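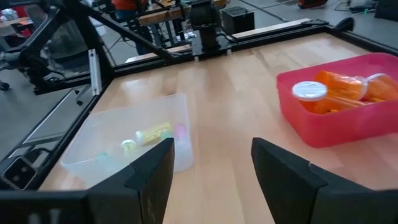

Kurnel 주소 정제 도구

Kurnel은 고객 명부에 들어 있는 우편 주소를 검사하고 정리하는 명령줄 도구입니다. 우편번호가 빠진 행, 지번과 도로명이 섞인 행, 더 이상 쓰이지 않는 주소를 찾아 표시합니다. 이 저장소에는 도구 본체와 시험용 데이터셋 Junthorpe가 함께 들어 있습니다.

최종 수정: 2026년 5월 19일 화요일

무엇을 하는 도구인가

우편물 발송 업무를 하다 보면 반송이 계속 나옵니다. 원인은 대개 몇 가지로 나뉩니다. 동·호수가 없거나, 건물명만 있고 번호가 없거나, 옛 지번이 그대로 남아 있는 경우입니다. Kurnel은 발송 전에 명부를 한 번 훑어 각 행에 상태 코드를 붙입니다. 원본 파일은 고치지 않고 결과를 새 파일로 씁니다.

실제로 그 주소에 수취인이 사는지는 확인하지 않습니다. 주소 형식과 참조 목록의 일치 여부만 봅니다. 이사 여부까지 확인해야 한다면 별도의 서비스를 써야 합니다.

설치

Python 3.10 이상이 필요합니다. 저장소를 내려받은 뒤 최상위 폴더에서 다음을 실행합니다.

pip install .

설치가 끝나면 kurnel 명령을 쓸 수 있습니다. 참조 목록은 패키지에 포함되지 않으므로 처음 한 번은 따로 받아야 합니다.

kurnel fetch-ref

받은 목록은 사용자 홈의 .kurnel 폴더에 저장됩니다. 사내망처럼 외부 접속이 막힌 환경에서는 다른 컴퓨터에서 받은 폴더를 그대로 복사해도 됩니다.

기본 사용법

kurnel check 명부.csv --out 결과.csv

입력 파일은 UTF-8 CSV여야 하고 첫 줄에 열 이름이 있어야 합니다. 엑셀에서 저장한 CP949 파일은 --encoding cp949 옵션을 붙이면 읽습니다. 결과는 항상 UTF-8로 나옵니다.

주소가 한 열에 모두 들어 있으면 --col 주소, 기본 주소와 상세 주소가 나뉘어 있으면 --col 주소1,주소2처럼 쉼표로 이어 적습니다. 우편번호 열은 --zip으로 지정하고, 지정하지 않으면 주소 문자열 안에서 다섯 자리 숫자를 찾습니다.

한 번에 여러 파일을 넘길 수도 있습니다. 이때 --out에는 파일이 아니라 폴더 이름을 적습니다.

상태 코드

OK: 참조 목록과 일치합니다.
ZIP: 주소는 맞지만 우편번호가 없거나 다릅니다. 제안값은 zip_suggest 열에 들어갑니다.
OLD: 지번 주소입니다. 대응하는 도로명 주소가 하나뿐이면 addr_suggest 열에 적습니다.
UNIT: 공동주택인데 동 또는 호가 없습니다.
MULTI: 후보가 둘 이상입니다. 자동으로 고르지 않습니다.
NONE: 참조 목록에서 찾지 못했습니다.

한 행에 코드가 둘 이상 붙을 수 있고, 그럴 때는 세로줄(|)로 구분합니다. 예를 들어 지번 주소에 호수까지 빠져 있으면 OLD|UNIT이 됩니다.

Junthorpe 데이터셋

시험용 주소 모음으로, data/junthorpe.csv에 있습니다. 전체 2739행이며 그중 109행은 두 사람이 표시한 코드가 서로 달라 다시 검토한 행입니다. 재검토한 행은 reviewed 열의 값이 1입니다.

열 구성은 다음과 같습니다.

id: 행 번호
raw: 입력 주소 문자열
zip: 입력 우편번호, 빈 값 가능
label: 정답 상태 코드
region: 시·도
reviewed: 재검토 여부, 0 또는 1

주소 문자열은 공개된 건물 주소에 오탈자, 띄어쓰기 오류, 누락을 넣어 만들었습니다. 실제 고객 명부에서 가져온 행은 없고 이름과 전화번호도 들어 있지 않습니다. 상세 주소의 동·호수는 임의의 숫자이므로 해당 호실이 실제로 있다고 보장하지 않습니다.

오류 유형은 업무용 명부에서 자주 보이는 것을 기준으로 정했습니다. 유형별 비율은 현실의 명부와 다릅니다. 이 데이터로 잰 정확도를 본인 명부의 예상 정확도로 쓰지 마십시오.

알려진 문제

읍·면 지역의 리 이름이 생략되면 MULTI로 분류되는 일이 많습니다. 같은 면 안에 비슷한 번지가 여럿 있기 때문이며, 리 이름을 채우면 대부분 풀립니다.

사서함 주소는 지원하지 않습니다. 현재는 전부 NONE으로 나옵니다.

건물명에 숫자가 들어가면 호수로 잘못 읽는 경우가 있습니다. 4월 판에서 일부 고쳤지만 "104빌딩 2층"처럼 숫자로 시작하는 이름은 아직 틀립니다.

Junthorpe의 region 열에서 세종은 시·도로 표기하지만 0.4 이전 판은 충남으로 표기했습니다. 옛 결과와 비교할 때는 이 열을 빼고 비교하십시오.

다른 도구와 연결

Mercado 발송 관리 프로그램에서 내보낸 명부는 --preset mercado로 바로 읽습니다. 열 이름을 따로 지정할 필요가 없습니다. Vuketti 형식은 주소가 네 개 열로 나뉘어 있어 먼저 합쳐야 하고, 변환 스크립트는 tools/vuketti_merge.py에 있습니다. 이 스크립트는 빈 열을 건너뛰고 공백 하나로 이어 붙입니다.

참조 목록 갱신

받은 지 30일이 지난 목록을 쓰면 실행할 때 경고가 나옵니다. 검사는 그대로 진행됩니다. 경고를 끄려면 --no-age-warning을 붙입니다. 갱신은 fetch-ref를 다시 실행하면 되고, 이전 목록은 .kurnel/old로 옮겨집니다. 과거 결과를 재현해야 할 때는 --ref 옵션으로 옛 폴더를 지정하십시오.

오류 제보

이슈에 실제 고객의 주소를 올리지 마십시오. 건물 번호와 동·호수를 바꾸고도 같은 문제가 나는지 확인한 다음, 바꾼 문자열과 기대하는 코드를 적어 주시면 됩니다. 사용한 판 번호는 kurnel --version으로 확인합니다.

라이선스

코드는 MIT, Junthorpe 데이터셋은 CC BY 4.0입니다. fetch-ref로 받는 참조 목록에는 배포처의 이용 조건이 따로 적용됩니다.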